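Wasetti Suture Practice Pad

The Wasetti pad is made for students who want to train their stitches at home. It has three layers and is 121 mm long.

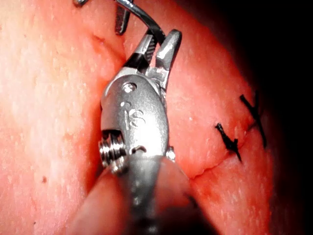

Metal instrument against a curved surface

Price: 79 euro, thread not included. The pad can be washed by hand with mild soap. Please do not keep it in direct sun. 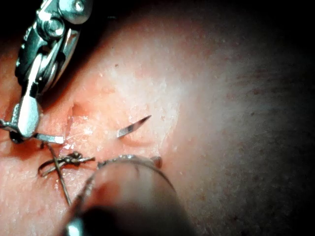 Text by Ilse Okabe
Product editor, Stomer

We send from our store in Cludgate. For orders above 100 euro the delivery is free. Refill pads will be available from July.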